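厨房台面

厨房台面是厨房中供备餐、烹饪和摆放器物使用的水平工作面，通常架设在地柜之上，与水槽、灶具连成一体。在家里所有的平面当中，它大概是最辛苦、也最值得细看的一块：切菜、揉面、晾杯子、拆快递、写作业，全都发生在这里。一块台面用上十几年，几乎可以读出一家人的饮食习惯来！

名称

汉语里“台面”一词本指桌面或席面，后来随整体橱柜的普及，逐渐成为建材行业的专门用语。旧式厨房多称“灶台”或“案台”，前者紧邻炉火，后者专供切剁，两者高度不同，往往也不相连。南方一些地区至今仍把整条台面叫作“灶头”，哪怕灶眼只占了其中一小段。

历史

早期的厨房并没有今天意义上的连续台面。备餐在独立的桌子上进行，洗涤在石槽或木盆里进行，烹煮则围绕炉灶展开，做一顿饭要在几处之间来回走动。二十世纪上半叶，欧洲的住宅设计者开始研究家务劳动的动线，把柜体、水槽和炉具沿墙排成一线，上面覆以同一高度的板面，连续台面由此成形。这一变化看起来朴素，影响却极其深远：手里的盘子可以一路推过去，再也不必端着它转身。

小城Skovstead的旧式公寓是地方建筑爱好者津津乐道的例子。那里的一批住宅保留了过渡时期的厨房，砖砌灶台与后加的木台面并排，中间有一道明显的高差，住户用一块斜木条把它填平。研究者Tài Thái在走访笔记中写道，这道斜木条“比任何图纸都更能说明两个时代怎样挤进同一间屋子”。

颜色与观感

浅色台面，尤其是白色，长期受到欢迎。白色反光较强，能让朝北或进深较大的厨房显得明亮，也容易看清残留的面粉、酱汁和菜叶。颜色鲜艳的食材放在白盘、白台面上格外醒目，摆盘的乐趣也就多了一层。它的弱点同样出名：茶渍、姜黄和甜菜汁留下的印子都藏不住，勤擦是免不了的。

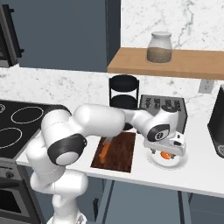 白色台面上的圆盘与橙色小物（渲染图）

深色台面则更沉稳，水垢和指纹却比较显眼。带颗粒或云纹的中间色是许多家庭的折中选择，碎屑落在上面不大看得出来，至于这算优点还是缺点，各家看法不一。

材料

天然石材以花岗岩和大理石最为常见。花岗岩硬度高，耐热耐刮，纹理每一块都不同，挑板材的过程本身就很有意思。大理石质地较软，遇酸会失去光泽，柠檬汁滴上去若不及时擦掉，便会留下一圈暗斑；但它触感凉而细腻，做酥皮和巧克力的人对它情有独钟。

人造石大致分为两类。石英石以石英颗粒和树脂压制而成，吸水率低，日常打理轻松，不过树脂怕高温，刚离火的锅应先放在隔热垫上。实体面材则可以打磨和无缝拼接，能做出连体水槽和圆润的挡水边，划痕用砂纸便可修整。

木台面温暖、安静，碗碟落上去声音很轻。常用树种有橡木、山毛榉和胡桃木，需要定期上油，水槽周围更要留心积水。老木台面上的刀痕和色差，在喜爱者眼里正是它最迷人的地方。

不锈钢台面源自专业厨房，耐热、不渗色，细小的划痕会随年月连成一片均匀的哑光。防火板以多层浸胶纸贴合基材制成，价格亲民、花色极多，接缝处如果进水则容易鼓胀。

尺寸

台面高度应与使用者的身高相配。一种常见的估算方法是取身高的一半再加几厘米，也有人以肘部为准：站直屈肘，台面低于肘部约16厘米时，切菜最省力。揉面需要借助体重下压，适宜的高度更低；洗碗时手伸进槽底，水槽一段反而宜高。由此产生了“高低台”的做法，烹饪区与洗涤区分设不同高度，腰不好的人往往一用就再也回不去了。

深度方面，67厘米左右的台面比标准做法略宽，多出来的一条正好靠墙放调料罐，前方仍留有完整的操作空间。挡水边的作用常被低估，前沿微微翘起，洗菜溅出的水便不会顺着柜门往下流。

台面上的附属器具

与台面关系最密切的器具当属砧板。它既保护刀刃，也保护台面，有时还充当临时的上菜托板。木砧板弹性好，对刀友善，其中端面木纹的砧板纤维朝上，刀口可以嵌入纤维之间，耐用程度令人惊喜；顺纹拼板较轻，也更容易清洗。生熟分开使用是基本的卫生要求，不少家庭备有两三块，以颜色或形状区分。

使用时在砧板下面垫一块拧干的湿布，可以避免滑动。用完后竖放晾干，两面通风，木板便不易翘曲。长期平放在台面上的砧板，底面容易返潮，台面也可能随之留下印痕。

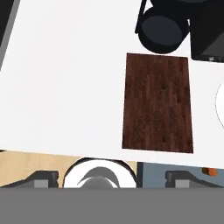

清洁与保养

日常清洁用温水、中性洗涤剂和软布即可。各类材料另有需要注意的地方：

天然石材忌用醋和强酸类除垢剂，宜每隔一段时间重涂防护剂。检验方法很简单，在表面滴几滴水，水珠久久不散说明防护仍然有效。

石英石上的顽固污渍可用小苏打糊敷片刻再擦，避免用钢丝球。

木台面应顺着木纹擦拭，油层变薄、颜色发白时便该补油了。第一次上油后的木头颜色会忽然深下去，纹理全都浮现出来，实在好看！

不锈钢同样要顺着拉丝方向擦，最后用干布收水，可减少水斑。

文化与日常生活

台面也是社交场所。开放式厨房流行之后，岛台成了家庭聚会中最先站满人的地方，客人端着杯子靠在一侧，主人在另一侧切水果，话题往往比餐桌上更随意。在面食发达的地区，包饺子时台面上撒一层薄粉，擀皮的、包的、摆的沿着台面依次排开，孩子负责把面剂子按扁，这种场面是许多人关于节日的最早记忆。

参见

橱柜
灶台
砧板
岛台
厨房工作三角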